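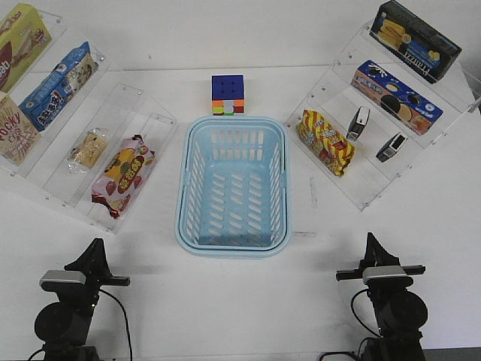 Could a person with no training at all really teach one of these arms a job before lunch, somebody near the front wanted to know, and our guide laughed and told her she was welcome to try.

Home | Visits | Trip Notes | Workshops | Contact

That was a pretty good start to the open day at Hasari, and I was glad I'd taken the early bus. They had let in 125 of us on the morning ticket, split up into small groups, and ours got the teaching room first. I'd been hoping for that one ever since I read the leaflet - I've visited plenty of places where robots do the work, but never one where you get to see them being shown how.

Driving by hand

The idea is simple enough to explain to my grandson (I did, on the phone that evening, and he had better questions than I did). A person sits at a pair of handles and moves them, and the two arms at the table copy the movement. Everything gets recorded: where the joints went, what the sensors saw, when the fingers opened and closed. One complete go at the job is called a demonstration, and the robot learns from a big pile of them. For the snack job, which is picking treats off the clear racks and putting them in the blue basket, they had 2674 saved on the day we came. The young woman driving told us she'd done 253 of those herself and still got nervous with an audience!

What I hadn't expected was how much good manners there is in it. You go slowly, you don't jerk, and you try not to change your mind halfway across the table. If you dither, she said, the robot learns to dither too. I could have listened to her all day.

We were also told that they like a mix of packets, boxes and bags and small wrapped cakes, so the arms don't get too used to one shape. A stiff box is easy to hold but easy to knock over, and a little bag will slide about on you. I had a long chat with a fellow from Wondudby about that, as his firm packs gift hampers and has the same trouble with human hands.

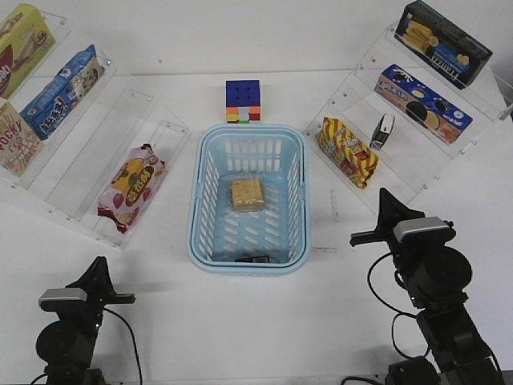

My turn at the handles

Well, I had to, didn't I? Each visitor got 2 tries. The handles are lighter than they look, and it's a strange feeling to squeeze your own fingers and watch a black gripper close on the other side of the table. My first try I'd rather not discuss. On the second I got a packet up off the rack and most of the way over before I let go too soon, and the whole group groaned along with me, which was very kind of them.

Afterward there was coffee in the hall, and a table from Niser with leaflets about their evening classes. I took two. The afternoon groups were just lining up as I left for the bus.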